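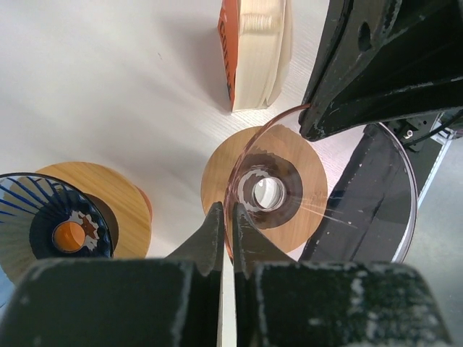
Ticket 1056: Grasp planner splits clear glass into two objects
Component: perception / depth fusion
Opened by: Sandamali Amarasinghe
Status: fix in testing

Sandamali, 9:40
Both arms, Drestden planner, default config. Opaque stuff is great! Clear glass goes wrong as soon as the wrist view and the overview camera are merged. The tumbler comes back as two rims, 14 mm apart, and each arm gets its own target. Log:

fusion: cluster 4 rejected (low depth confidence)
fusion: cluster 4 re-added from mask
planner: 2 candidates, no shared parent

Tharindu Uddin, 10:15
Ooh, I know this one. The mask gets re-added after the merge step, so it never sees the merge threshold. Can you set merge_after_mask to true and send me the overview view with the stemmed glass in it? Stems are the nastiest case we have.

Sandamali, 11:02
Flag set, planner restarted. 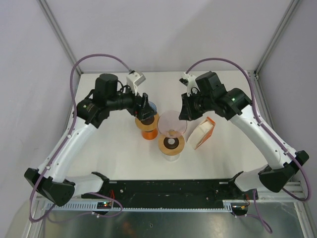
Overview camera: stemmed glass on the larger orange spool, both grippers over the table.

With the flag on I get one candidate for the bowl, and the base is no longer mixed up with the spool. Lovely! The replay of the old tumbler log also gives one rim now. Only complaint is that fusion drops a cycle whenever the point budget goes over 4000.

Tharindu, 11:30
Brilliant, that drop is a known one. The mask is being copied twice. Patch is on the Sivakumar branch, please pull and rerun the same replay with the budget left where it is.

Sandamali, 13:05
Pulled. No dropped cycles in the replay, and the target stays put between updates. I'm so pleased with this. Leaving the ticket open until the long run on Saturday.

3 comments follow this ticket
Shares: 4

Related tickets
Tedesero viewer: mask overlay lags one update
Wrist camera calibration lost after restart
Planner picks handle over rim on mugs
Vesus driver: gripper width reads negative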